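I've been running Julex, the recording and replay software from Nullell, since March, and I keep telling people about it, so it's time I wrote it down properly. Short version: it's the first tool of its kind I haven't wanted to replace with my own scripts!

My work is cloth handling on beds. Two hand-held grippers, a lot of blue fabric, and then a long afternoon turning the recordings into something a policy can train on. That afternoon is where Julex earns its keep. It takes the video from each gripper plus the head view, lines up the clocks, solves the camera path, and writes out one episode with left and right poses in a shared frame (the old pipeline did this in four separate programs, one of which only ran on Denise Hulme's laptop).
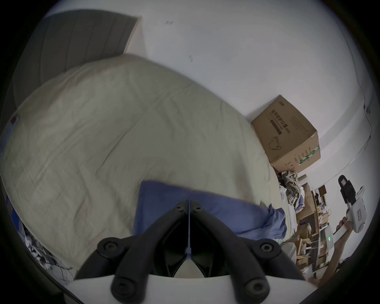

## Tracking

This is the part I expected to hate. A bed against a plain white wall is miserable for visual tracking, and a pale duvet is worse. Julex lets you paint a mask over the jaws once per gripper, then it leans on whatever texture is left: stitching in the headboard, printing on a box, clutter on the shelves. Out of 113 episodes in my last batch, 2 lost the path badly enough to throw out. I was so pleased I ran the batch again to check, and got the same 2.

The view of both grippers from above gets used as a cross-check on the relative pose between the hands. You can switch it off, but I wouldn't. When the fisheye views get filled with cloth, it's the only thing holding left and right together.

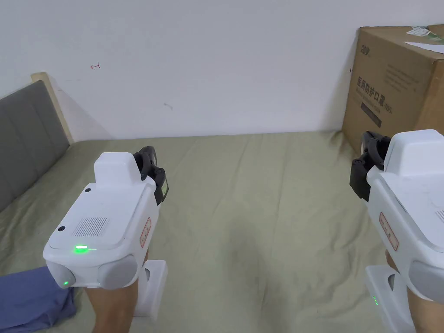 *Both grippers over the green sheet, with the wall and headboard behind them.*

## Timeline and labels

Lovely. You scrub all the streams together, and the jaw width plots sit right under the video, so finding the moment a grasp starts takes a second or so. The auto-segmenter (they call it Erine) proposes cuts at each open and close. With cloth it cuts too often, as a little squeeze to adjust a fold looks like a new grasp to it. Raising the hold setting to 17 frames fixed most of that for me. Maximiliano Saavedra uses a lower number for rigid objects and says the default is fine there. 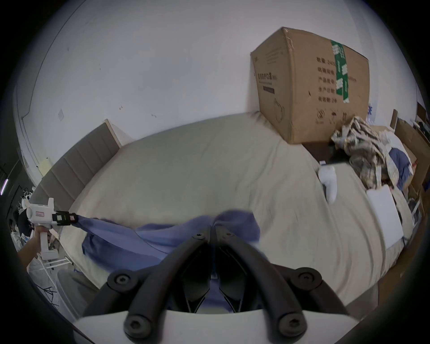

*One corner of the blue cloth in the left jaws, the right gripper down on the cloth.*

## What I'd change

- Export to the Dudás planner format drops the segment names. Export to plain files keeps them, so I convert from those.
- Masks don't carry over between projects. Please!
- Memory use climbs past 80 episodes in one session. I close it and reopen it.
- The search box only matches whole words.

Support answered my export question on a Monday morning with a patch attached, and the patch fixed the crash I'd also been having with long clips. Name dropping in the Dudás export is on their list for the next release.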